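Brerkitz Dry-Erase Tabletop, Round
Sold by Buckley Surfaces, Dalport
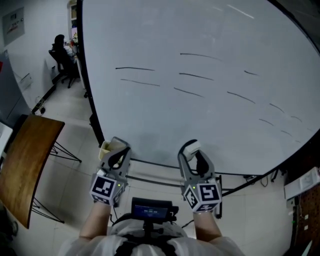

Round white top with dark rim, shown with marker strokes.

We stock three makes of writable tabletop and we like this one best, with reservations. The category has a bad habit of promising too much. A table you can write on will not make a meeting shorter, and it won't give anyone a better idea than they would have had with a legal pad. What it will do is let four or five people draw on the same thing while sitting down. If that is useful to you, read on. If you already own a wall board and everybody can see it, keep your money.

What you're buying

A top only. The base is sold separately, and the Brerkitz top will bolt to most pedestal bases with a standard cross plate. Check your plate before ordering. The screws in the bag are short on purpose and you should not swap them for longer ones, whatever is lying around in the drawer.

The writing surface is a hard coated sheet bonded to a solid core. The maker calls it "lifetime ghost-free." We don't repeat that claim on our own labels. Rosov, the older line we used to carry, said much the same thing and we took back plenty of them.

How it held up in our shop

We put one in the break room and kept a log. Marks left for a day came off with a dry cloth. Marks left over a long weekend needed spray. After nearly 500 wipe-downs there was a slight gray haze in the spot where people tend to sit and doodle, and it showed only when the overhead lights were on. Black and blue markers behaved. Red left a pink shadow that took three tries to remove. Green we'd avoid.

The maker's own sheet says 1,000 wipe-downs with no visible change. We haven't reached that number and, going by the haze, we don't expect to agree with it when we do.

Coffee is fine. Nail polish remover is not, even though several websites suggest it for stubborn ink. It dulls the coating and the dull patch then holds ink worse than before. Melamine sponges do the same thing more slowly.

Things the brochure skips

Your sleeves will pick up ink. Anyone left-handed will pick up more of it.

Writing on a round table is upside down for half the group. Diagrams work well, lists don't.

Glare depends on the room. Under a bare bulb or next to a tall window you'll get a bright streak across the top, and fine lines are hard to read through it. The matte version cuts this down but is harder to clean, so we only order it on request.

The edge is the weak point. Chair arms that sit at table height will chip it in time, and the warranty excludes edge damage.

Warranty

Brerkitz covers the bond between sheet and core for 5 years. Staining is covered for the first year if you used markers from their approved list, which is short and leans heavily on markers sold by Brerkitz. Keep the receipt. Claims go through us, and in our experience a clear photo taken in daylight speeds things up.

Ordering

Item 191, round top, gloss white. Matte by request, allow an extra three weeks. Local delivery in Dalport is to the ground floor; stairs cost more and we need to know beforehand. Tops ship flat in a carton that is awkward for one person, so plan on two.

Returns are accepted for 30 days on unmounted tops. Once it has been drilled or bolted to a base, it's yours.

A sample square of the coating is kept at the counter. Bring your own marker, leave it to dry while you shop, and see what comes off.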